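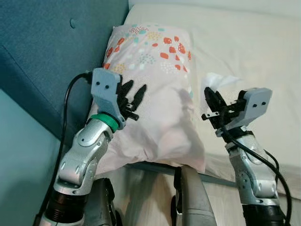 Fig. 1. Both arms at the pillow, Skonetby open day. The tissue is at the right-hand gripper.

Handout 4: Notes from the visit to Skonetby
Thu 5 October

For those who missed the coach, and for those who caught it and then slept.

The bed demonstration ran on the Sivudier pair: two arms, one shared body, one bed. The task on the programme was "straighten pillow". A person does this in passing while thinking about lunch. Our hosts gave it 90 seconds and a risk assessment.

Points to take from it

1. Cloth has no fixed shape. The arm can be told where the headboard is and trust it to stay there. A pillow changes shape as soon as it is touched, so the plan is out of date on contact. See Prikley notes, section 2.

2. Look at the fingers in Fig. 1. The left set is against the pillowcase, with the prongs spread. Compare this with the flat jaws we used in the lab, and say what you would expect each to do to a loose fold.

3. Cables. Each arm has one running down its outer side. Sketch the path and mark where it could snag — several of you lost marks on this last year.

4. Viewpoint. The picture looks down and forward over the robot's own body. Work out which parts of the bed an arm could hide from a camera placed there.

The Sundaram talk afterwards quoted 470 practice runs. I asked how many ended with a tidy bed and was offered a biscuit.

For next week: one side of A4 on point 1 or point 4. Diagrams welcome, pillows not required. Anyone still holding a visitor badge should bring it back, as Skonetby has asked twice.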